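# Session 6: How a court reviews a licensing rule
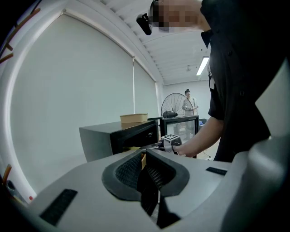

*A hand-held gripper, with a second one held by a person in a black short-sleeved shirt.*

Read the Granovier case summary before the seminar. It runs to four pages and you can skip the costs section.

## Background

Cultia requires every private clinic to hold a licence. Two years ago its assembly added new conditions. A clinic must now have a doctor on site at all opening hours, and must be no more than 20 miles from a hospital with a surgical ward. The stated aim was patient safety.

Granovier, a clinic operator, asked the regional court to set both conditions aside. Its main site, at Nogueira, treated 1,713 patients in the year before the change. It lies 91 miles from the nearest surgical ward - so it could not comply whatever it spent.

## Questions the court asked

1. Did the assembly have the power to set conditions of this kind?
2. Was there a proper aim?
3. Is there evidence that the conditions serve that aim?
4. How heavy is the burden on patients, set against the benefit shown?

The first two were conceded. Most of the judgment deals with the third. The assembly relied on a single report from Novano, which had looked at 100 clinics but did not record how far any of them was from a hospital. The court held that the report could not support a distance rule.

On the fourth question the judges split. The majority counted travel time and lost wages as part of the burden. The minority said these were matters for elected members, and would have upheld the on-site doctor condition on its own.

## Terms

**Facial challenge** - an attack on the rule as a whole.

**As-applied challenge** - an attack on the rule as it affects one party. Granovier pleaded both.

**Severance** - striking out one part of a law and leaving the rest in force. See paragraph 38 onwards.

## For the seminar

Prepare a short answer (one side) to either of these:

- Should a court weigh the evidence itself, or only check that the assembly had some?
- Would the result have been different if Nogueira had been an as-applied case only?

Bring a printed copy. Next session covers standing, and the reading is chapter 7.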